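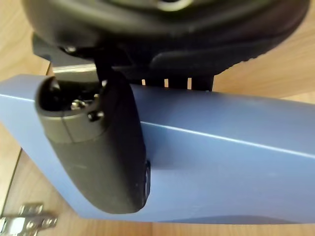
Figure 1. Wrist camera view, with the gripper close to the blue object and a cabinet hinge at lower left.

3. Method

The goal of my project was to compare two ways of choosing the hand position before the robot touches a flat object near the edge of a cabinet top. The first way uses only the head camera. The second way adds the wrist camera for the last part of the motion. My supervisor, Zlata Kovalchuk, suggested that I keep the object the same in all trials, so that only the camera input changes.

I recorded 153 trials for each of the two methods. The software for labeling was Jetetti, which our lab already uses. For every trial I marked the moment when the hand stops moving forward, and I compared the final hand position with a target that I had marked by hand. A trial was counted as good if the difference was less than 2 cm.

The wide view is useful in the beginning, when the robot must find the object and also keep away from the cabinet doors.

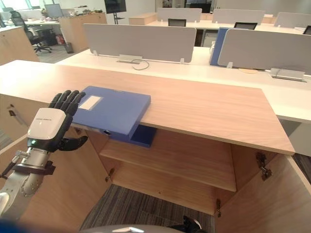
The difficulty comes later, when the fingers are near the object and start to hide its end from the head camera. In this part the first method often kept an old estimate of the edge and did not correct it. The second method could still correct, but it needed more time - about 520 ms for each new estimate on our computer.

4. Results

With both cameras, 80 percent of the trials were good. With the head camera alone the result was clearly lower, and most of the errors were to the side and not in height. I did not expect this, as I believed that height would be the main problem.

There are two limits to this result. The light in the office was changing during the day, and I did not control it. Also, I marked all the targets myself, so a small personal error is possible. In November I will repeat the marking with a second student and report how much our marks agree.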